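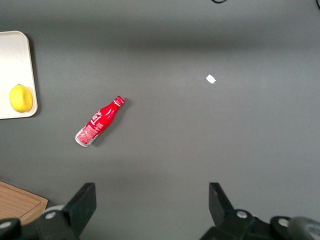 One lemon on the tray, and plenty of jobs waiting for it.

Getting More Out of Every Lemon

I love lemons. I buy them by the bag all winter, and for years I threw away half of what I paid for (the peel! the seeds! the squeezed-out shells!). These days very little goes in the bin at my house, and most of the tricks below take less than a minute. Updated February 23, 2026, with the freezer section readers kept asking for.

Picking good ones

Go by weight. Pick up two lemons of the same size and keep the heavier one, as it has more juice in it. Thin, fairly smooth skin usually means a juicy lemon, while thick knobbly skin gives you lots of zest and a bit less to squeeze. A little green on the peel is fine. Soft spots are not, and neither is a wrinkled stem end.

Storing them

A bowl on the counter looks cheerful and works for about a week. For longer than that, put them in a zip bag, press the air out and keep them in the crisper drawer. Mine stay firm for a month that way, sometimes more. Check the bag now and then and pull out any lemon that has started to go, or its neighbors will follow.

Cut halves go face down on a saucer in the fridge, or into a small lidded tub. I use the little Zusico ones, but any tub with a tight lid will do. Slice off the dried face before you use the rest.

Squeezing out the last drop

Let a cold lemon come up to room temperature, then roll it under your palm on the counter, leaning on it a bit. You'll feel it give. No time to wait? Microwave it for 10 seconds, then roll. Cut it lengthwise if you're squeezing by hand – I get noticeably more juice that way than from cutting across the middle.

Need only a few drops for a cup of tea or a dressing? Poke the end with a skewer, squeeze, and put the whole lemon back in the fridge in a bag. Use it up in the next couple of days.

Zest first, always

Zesting a squeezed half is miserable work and hard on the knuckles. Zest the whole fruit before you cut it, even if the recipe only wants juice. Wash it first in warm water with a soft brush to get the wax off, and dry it well so the zest doesn't clump on the grater. Stop when you hit the white part, which is bitter.

Spare zest rubbed into sugar is wonderful! Use the zest of 2 lemons to a cup of sugar, spread it on a plate to dry overnight, then jar it. Try it on pancakes, in muffins, around the rim of a glass of iced tea in August.

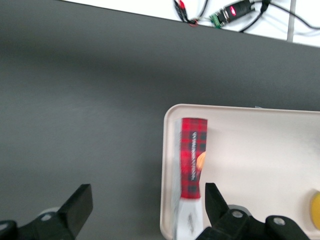

Into the freezer

Juice freezes beautifully. Pour it into an ice cube tray, and once the cubes are solid tip them into a freezer bag. Measure what your tray holds before you fill it (mine is roughly 2 tablespoons a cube) and write that on the bag. Zest freezes too, flat in a small bag, and you can break off a bit straight into the pan.

Whole lemons can go in as they are. They come out mushy, so they're no good for slices, but they give up their juice very easily once thawed.

Cleaning with the leftovers

Microwave: put a squeezed half in a bowl with a cup of water, heat until it steams up the door, and leave it shut for 5 minutes. Wipe with a damp cloth. Careful with the bowl, it's hot.

Cutting board: sprinkle coarse salt, scrub with the cut side of a half, leave it for 10 minutes, rinse and stand the board on edge to dry. The onion smell goes too.

Faucet: rub the chalky ring at the base with a spent half, rinse after a minute and buff dry.

Kettle: a few slices in a full kettle, boil, let it sit for 30 minutes, pour away and rinse twice.

Where not to use it

Keep lemon away from marble, limestone and other natural stone, as the acid leaves dull marks that won't wipe off. Skip it on cast iron and bare aluminum as well. And never mix it with bleach or with any cleaner that contains bleach – the fumes are dangerous.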